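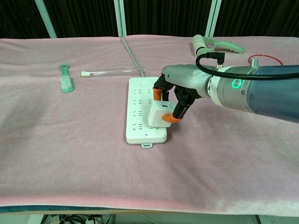
Taming the Charging Corner (and Every Cord That Leads to It)

I love a good cord project. I know how that sounds! But there is hardly a job in the house that costs so little, takes one evening, and makes you happier every single time you walk past it. We did ours in June, with the windows open and a pitcher of iced tea on the floor, and I have been pestering everyone I know to try it ever since.

Below is everything that worked for us, along with a couple of things that flopped. Take what suits your house and skip the rest.

Start with a dump-out

Get every loose cord, charger and plug you own into one spot. Junk drawer, nightstands, the car, the bottom of the backpack, that shoebox in the hall closet. All of it. Spread it out on a bed or a big table with an old blanket down so nothing gets scratched, and start matching.

Match each charger to something you still own and still use. If you can't find its partner by the end of the evening, put it in a paper bag and write the month on the bag. Ours sat on a closet shelf for three months. We went back to it exactly 2 times, once for a camera charger and once for the cord to the hair clippers, and the rest went to the electronics recycling bin at the county drop-off. Please don't put old chargers in the kitchen trash, and if anything has a battery inside, ask at the drop-off where it goes.

While you're sorting, run each cord slowly through your fingers. You're feeling for nicks, kinks, stiff spots and places where the covering has pulled away from the plug. Anything cracked or scorched is done. I used to wrap tape around the bad spot and carry on, and I don't anymore. A new cord is cheap.

Label both ends

This is my favorite part. Label the plug end and the device end, every time. The plug end is the one you'll be squinting at behind the bookcase, trying to work out which one is the router and which one is the lamp.

Things that make fine labels:

Masking tape folded over into a little flag, written on with a fine marker. Free, ugly, works great.

Bread bag tags. They snap right onto thin cords and you can write on them. They're too tight for anything thick.

Nail polish dots. Pick a color for each person in the house and put one dot on the charger block and one on the cord. The fighting over chargers stopped at our place practically overnight. Let it dry well, and keep it well away from the prongs and the openings.

Address labels were our flop. They looked so neat for a week, then the corners curled and they picked up every bit of lint in the room.

Picking a power strip

Look for one with wide spacing, or with a few sockets turned sideways, so that a chunky plug doesn't cover up its neighbor. Take your fattest charger block to the store with you if you can and hold it up to the package. I did this in the aisle at Ibarra Hardware and felt a bit silly for all of ten seconds, and then I went home with a strip that fit everything.

Check for a safety mark from a testing lab, and check the rating printed on the back or underneath. Chargers, lamps and a radio are easy work for a strip. Space heaters, toasters, coffee makers, microwaves and window air conditioners are another matter and belong straight in the wall, on their own. And never plug one strip into another. If you're short on outlets, an electrician can add one, and it's often a smaller job than people expect.

If your strip has surge protection, look for the little light that says it's still protecting. On many of them the sockets keep right on working after the protection has worn out, so that light is worth a glance when you dust.

Push plugs all the way in. A plug that sits halfway out, or one that wiggles and droops, can get hot. If a socket has gone slack and won't hold anything snugly, retire the whole strip.

Where to put it

Up off the floor, if you possibly can! Ours is screwed to the underside of a narrow shelf by the back door, using the keyhole slots on the back of the strip. Trick for getting the screws in the right place: lay a strip of painter's tape across the slots, poke a hole through the tape at each one with a pencil, peel the tape off, stick it where you want the strip to go, and drill through the holes. It lines up on the first try. I wanted to drill holes all over the house after that.

Leave air around everything. Chargers give off a bit of warmth, and they shouldn't be under cushions, behind bedding or packed into a closed box with a pile of mail. If you like the look of a cord box, get one with open slots at the ends and keep it dusted out.

Stay away from the sink, the dog's water bowl and the spot where wet umbrellas drip.

Nothing goes under the rug, either. It's tempting, I know. Cords get walked on under there and you'd never see the damage. Go around the edge of the room and clip the cord to the baseboard.

Keeping cords where you put them

Binder clips are the best thing in the desk drawer. Clamp one to the edge of the shelf, thread the thin end of the charging cord through the metal loops, and it won't slither to the floor when you unplug your phone. Use the medium size for most cords.

Hook-and-loop tape by the roll beats the pre-cut kind by a mile. We bought a roll of Bimness garden tape, the soft green sort for tying up tomatoes, and I cut it into 3-inch pieces. It's gentle on the cords and you can open and close it forever. (There was plenty left for the tomatoes.)

Toilet paper tubes are just right for storing spares. Fold the cord back and forth, slide it in, write on the tube, stand the tubes up in a shoebox. Ours holds 12 and you can see every one of them from the top.

Whatever you do, don't wind a cord tight around its charger block. It strains the spot right where the cord meets the plug, and that's where nearly all of mine have died. Make loose loops as big as your hand and put a tie around the middle.

Cleaning the grubby bits

Unplug first, always. Then wipe cords down with a cloth that's barely damp with dish soap and water, and follow with a dry one. For sticky patches (jam, in our case) a little rubbing alcohol on the cloth lifts them right off. Test it somewhere hidden, because it can dull some finishes.

Dust the face of the strip with a clean, dry paintbrush. An old one-inch brush gets into the corners beautifully. Never spray anything at the sockets.

If a phone won't charge, look in its charging port with a flashlight before you blame the cord. Pocket lint packs down in there like felt. Turn the phone off and ease it out gently with a wooden toothpick.

A few small extras

Put a tray under it. I found a scratched-up wooden one at the Vovaso thrift shop, went over it with 400 grit paper and rubbed in some paste wax, and it's lovely. Now the phones, the earbuds and the flashlight all have a home.

Keep one spare charger in a zip bag in your suitcase and never, ever take it out. You'll thank yourself the night before a trip.

Shorter cords tidy themselves. For a shelf where the phone sits right next to the plug, a one-foot cord is plenty.

If small kids visit, push outlet caps into the empty sockets, and tuck the slack up high where little hands can't tug on it.

Take a picture of the back of your TV and router before you unplug anything back there. Then pull it all out, vacuum, be amazed by what's behind it, and put everything back by the picture.

Next up on the tips page: the drawer under the oven, and what I found when I pulled ours all the way out.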